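Unit 7: Link Budgets for Low Orbit Broadband
Instructor: Hemant Uniyal
Lab sections: Oanh Cù
Handout revised May 29, 2019

7.1 What the budget is for

A link budget adds up every gain and loss between the transmitter and the receiver. The result is the received power, which is then compared with the noise power in the same bandwidth. If the ratio is above what the modem needs, the link closes. The difference is the margin.

All terms are in decibels. Convert before adding. Most of the errors in the February problem set came from mixing watts and dBW in the same column.

7.2 Slant range

The distance in the budget is the slant range, not the altitude. The two are equal only when the satellite is directly overhead. For the Stakero reference orbit (500 km, circular) the slant range at the lowest usable elevation is more than twice the altitude, and the worst case must be used when sizing the user antenna.

Let R be the radius of the Earth, h the altitude, and e the elevation angle. Then

d = sqrt((R + h)^2 − (R cos e)^2) − R sin e

Check the formula at e = 90 degrees. It should return h.

7.3 Free space loss

L = 92.45 + 20 log d + 20 log f

with d in kilometers and f in gigahertz. Doubling the distance adds 6 dB. Doubling the frequency also adds 6 dB, though for an antenna of fixed size the gain rises by the same amount, so the frequency term cancels at that end of the link.

7.4 Rain and gases

Rain loss depends on the path length through the wet part of the atmosphere, so low elevation angles are hit twice — longer range and longer rain path. Use the table in the lab folder for the Jatel ground site. Do not use the Farah values, which were taken at a lower frequency and have not been rescaled.

7.5 Handover

A satellite in low orbit is in view for a few minutes per pass. The terminal tracks one satellite while the next one rises, then switches. In the Istar simulator a switch is allowed only if the new link has at least 2 dB more margin than the old one. Without this threshold the terminal flips back and forth when the two links are nearly equal.

The simulator log for one day at the Jatel site lists 1,031 switches. Plot the margin just before each switch and mark those below zero. The log is sampled at fixed intervals, so a short outage between samples will not show.
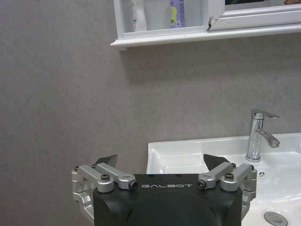 7.6 Capacity per cell

Each beam covers one cell on the ground, and all users in the cell share its capacity. If a cell holds 4,000 users, the rate per user depends on how many are active at the same time. State the share of active users you assume. An answer without it will not be graded.

Problems

1. Derive the slant range formula in 7.2 from the law of cosines.
2. Compute the free space loss at 12 GHz for elevations of 90, 40 and 25 degrees in the reference orbit.
3. Repeat the Istar run with the switching threshold set to zero. Report the number of switches and the mean margin.

Bring the plot from 7.5 to lab. Questions about the simulator go to Oanh Cù.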